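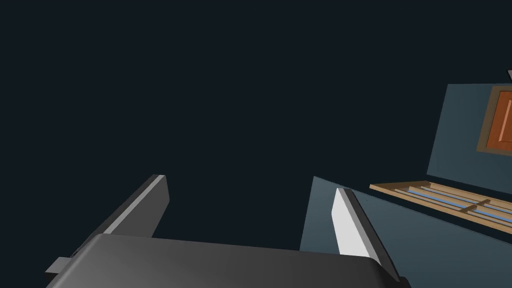
Simulated gripper, open position.

Inventory figures deserve less trust
By Maysoun Qudah
September 28, 2018

The August inventory build has been read as a sign of confidence among manufacturers. I think the reading is wrong, and the error matters for anyone forecasting output in the next two quarters.

Stocks rise for two reasons. Firms expect to sell more, or they have sold less than they planned. The headline number does not separate the two. Survey answers help a little, but purchasing managers tend to describe any full warehouse as a decision.

Consider Rokel, which makes pump housings and valve parts. Its finished stock went from 1,485 pallets to 2,152 over the summer. Management called this preparation for the fall. Orders in hand did not move over the same period, and 87 of the added pallets were for a customer, Karaki, that had already asked to delay delivery. In the national accounts, all of it adds to growth.

Nabil Bitar, who has argued for years that inventories should be left out of the first estimate entirely, goes too far. The swing is real production and people were paid for it. Leaving it out would only move the confusion to the revision.

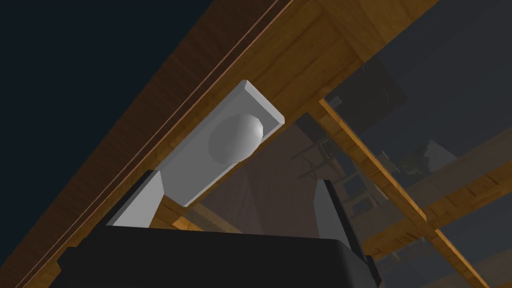 What should be published instead

The statistics office already collects stocks by stage: materials, work in progress, finished goods. It releases the split with the annual tables, when it is of use mainly to historians. Releasing it with the quarterly estimate would cost little. A rise in materials usually precedes output – a rise in finished goods, with flat orders, usually precedes a cut.

Ziad Sayegh objects that the quarterly sample, at 600 firms, is too small to support the detail. That is a fair point for individual industries. For manufacturing as a whole the sample is adequate, and a wide error band can be printed beside the figure.

Until then, I would discount the August build by half and wait for the order data.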